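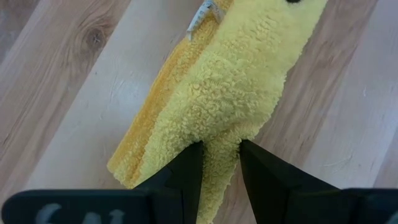

Unit 5: Soft Goods with a Pile — Toys, Towels and Other Looped Things

Welcome back, everyone. We spent Tuesday on flat woven cloth, and I know a few of you were itching to get to the softer stuff, so let's get to it!

Looped fabric (terry is the one you all know from the bathroom) is made with an extra yarn that stands up from the base in little curls. Those curls hold a lot of water, and they also hold crumbs, hair and lint. On a plush toy they do something else as well: they hide the seams. Run your thumb slowly along the join between two colors, say the pale yellow of a body and the more orange panel beside it, and you will usually feel the seam long before you can see it properly.

Look for the label next. It is often sewn right into a seam, and on small toys the print can be too tiny to read, so bring your magnifier. Write down what you can make out and leave the rest blank. Please don't guess at the fiber! Nelu Barbu, who taught this unit before me, kept a drawer of toys ruined by guesses, and I still have most of them.

Narrow parts such as tails deserve a gentle hand. Support the wide end too when you lift, or all the weight hangs from one line of stitching.

Towels, rolled or folded

We use the Dirnum method for the practical, which is a grand name for a simple habit. Lay the towel flat, smooth it from the middle outward, fold it lengthwise, and only then roll it or fold it down to fit the bin. A loose tube is fine for a shallow bin — a tight one leaves creases in ribbed or knitted cloth, and they take ages to drop out.

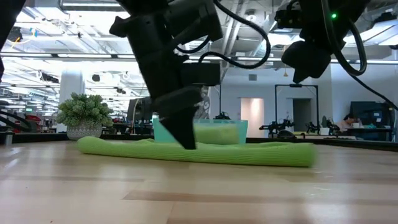

Fig. 5.2. Lime-green towel in a loose tube on the table, with more green fabric in the teal bin behind.

For next time: bring one looped item and one ribbed item from home, and 200 words on how each feels along its seams or edges. Allow 15 minutes for the folding exercise.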